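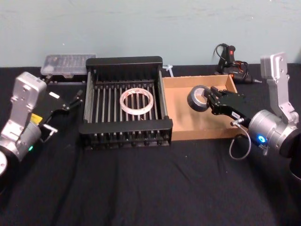
Cleaning and touching up a scuffed painted wall

By Zuzanna Borkowska, December 2025

When I moved into my first workshop I painted every dirty wall again from corner to corner. It took me many evenings, and half of this work was not necessary. Most marks on a painted wall are lying on the paint and can be washed away. Only the remaining ones need a brush.

The method below is for ordinary emulsion paint, matt or silk. It is not for wallpaper, limewash or bare plaster.

What you need

Two buckets, a soft white sponge, two cotton cloths, washing-up liquid, bicarbonate of soda, masking tape, fine sandpaper, a little filler, a small roller with short hair, and the rest of the original paint. I use Fimutex cloths, but an old bed sheet cut in pieces does the same job. Do not take a coloured cloth, it can leave its colour in matt paint.

Step one: remove the dust

Wipe the wall with a dry cloth from the top to the bottom. Many people begin directly with water and then the dust becomes a grey paste, which is harder to remove than the mark they wanted to clean.

Step two: wash

Put a few drops of washing-up liquid in a bucket of warm water. The other bucket is only for rinsing the sponge. Squeeze the sponge well, it should be damp and not dripping. Try first in a place behind a door or a cupboard. If some paint comes on the sponge, stop, and use only clear water with very light pressure.

Now wash from the bottom to the top. This sounds wrong, but dirty drops running over a dry wall make lines that are difficult to take away, and over a damp wall they do not. Afterwards go over everything with clean water and let it dry with the window a little open. 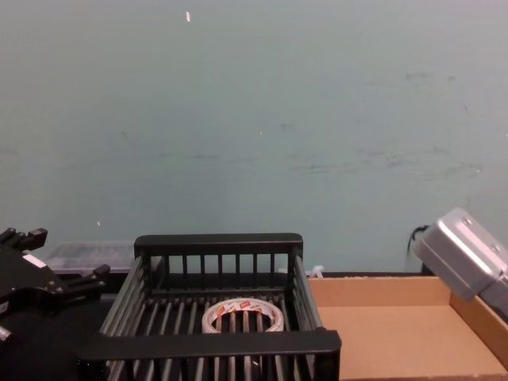
Work in pieces as wide as your arms can reach, and finish one piece before you go to the next. My friend Reda Ashour cleans with circles and I clean with straight strokes, and we have discussed this for years without any result. Both ways are good if the hand is light.

Step three: the marks which stay

Look at the wall again when it is dry, with a lamp held close to the side. For dark rubber marks, mix bicarbonate with water until it is like thin yoghurt, put it on the mark with a fingertip and rub softly with a damp cloth. Rinse. Pencil goes away with a clean white eraser. Grease should be covered with the paste for 20 minutes before you wipe it.
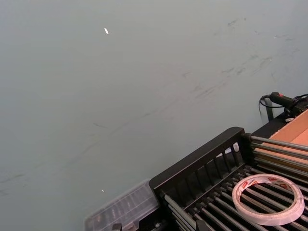

Before you take the filler, you must decide if the mark is on the paint or in the paint. Close your eyes and pass your fingernail across it slowly. If the nail catches, it is a scratch, and no soap will help. With the eyes alone it is easy to be wrong: the faint dark streaks running diagonally on the grey-green surface in the photo could be one thing or the other, and I would not say which without touching. Where the nail goes smoothly, repeat step three one more time. Where it catches, go to step four.

Step four: fill and touch up

Sand the edges of the scratch, fill it thinly, wait until it is hard and sand again. Put masking tape only if you are near a socket or a frame, never around the repair itself — the tape makes a hard edge that you will see for ever. Stir the paint for a long time. Load the roller, take most of it off on cardboard, and roll outwards from the middle so that the border becomes thin.

My colour was Gastard 1226, and after two years the new paint was slightly darker than the old one. In such a case paint the wall fully from one corner to the next.

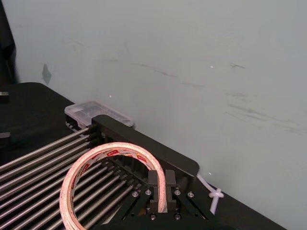
Can I use a melamine sponge on matt paint?

It is better to avoid it. This sponge works like very fine sandpaper and leaves a shiny patch, which is more visible than the mark. On silk paint you may use it with almost no pressure.

How long must I wait before washing a newly painted wall?

Wait one month. The paint feels dry on the first day, but it is still soft inside. I washed mine too early in October and had to paint a piece 54 cm wide again.

If you have a mark that is not mentioned here, write to me which paint you have and what you tried already.

This website uses cookies to improve your experience. By continuing to browse you accept our use of cookies. Accept | Manage settings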